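Print this release
E-mail this release

FOR IMMEDIATE RELEASE

Suvlow Bakehouse Brings Back Its Mixed Bread Tray, With More Shapes and a Longer Pick-Up Window

NAIDU – Suvlow Bakehouse is very happy to announce that its mixed bread tray returns to the counter this September, and that it will stay there right through the winter instead of bowing out after the harvest weeks as it did last year. Regulars have been asking about it since spring (some of them every single morning, and we do mean that fondly), and the bakers have used the time to work on the shapes, the crusts and the way the whole thing is put together before it goes out to a table.

The idea behind the tray is an old and friendly one. You set out a few different breads side by side, an oval roll next to something longer and more pointed, a ribbed bun that pulls apart in the fingers, and you let everybody at the table reach for the one they like the look of. Suvlow began doing this for its own staff breakfasts, and it was the staff who talked the owners into offering it to customers. 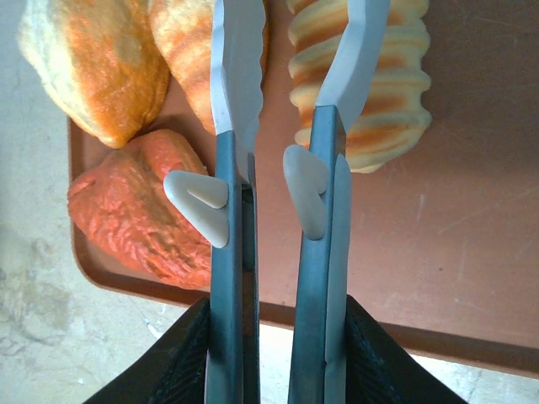 Can I choose which breads go on my tray?

You may pick up to 2 of the shapes yourself when you order, and the bakers will fill in the rest from whatever came out of the ovens that morning. If there is something you would prefer to leave off, please tell the counter and they will gladly swap it.

"I have been baking for a good long while now, and I still think the nicest sound in the shop is two people trying to decide between a plain roll and a striped one," said Lionel Pilkington, head baker at Suvlow. "A loaf is a lovely thing and we will always make loaves, but a loaf makes the decision for you. With the tray there's a bit of conversation before anybody has even found the butter, and I like that very much."

Last season the bakehouse sent out 1190 trays, most of them to families and small offices in Naidu, with a good number going up the hill to the Flatutis Guest House, where they are now a fixture of the breakfast room. Flatutis has already placed its standing order for the new season and has asked for a few extra ridged buns, which its guests apparently finish first.

There are some changes to how orders are packed as well. Rolls bought by the piece will go home in printed paper packaging, and customers who order a full tray can borrow it for the day and bring it back whenever they are next passing. The trays are washed and used again, and a scuff here and there is only a sign that one has been to a great many breakfasts. 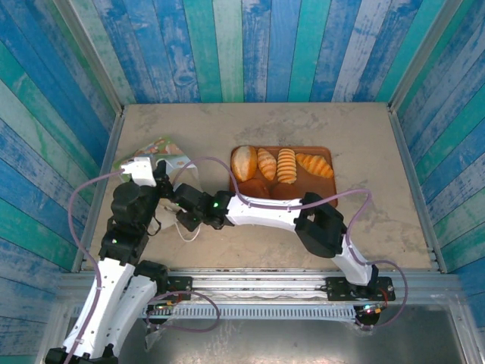
The darker round buns have had the most attention over the summer. Customers told the shop they wanted something with a deeper crust to go with soup and cheese, so the bakers now leave them in the oven a little longer, and they have been going home in good numbers since the first test batch. The croissant shape stays as it was, after more than 40 people wrote on the comment cards that it should be left alone.

"We read every one of those cards, including the ones about the parking," said Roy Fairclough, who manages the shop. "If you come by before 9 a.m. you will find us with the door propped open and the first trays on the counter, and we would be so pleased to see you."

Orders may be placed in person or through the Cosatik neighborhood ordering service, and should be in by 4 p.m. for pick-up the following morning.

Print this release
E-mail this release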